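4. Table surface and glare

Hema Fernandes and Manikandan Salian compared tabletop finishes for the student lounge. Dark tops showed every water ring, so we chose a pale round one - the colour also brightens the corner with the plants. Glare was the main complaint in our survey of 70 students.

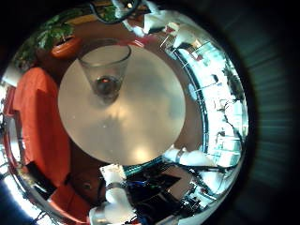 Figure 2. Clear glass on the pale tabletop, with a bright reflection near the rim of the table.

A matte finish will be tried in March.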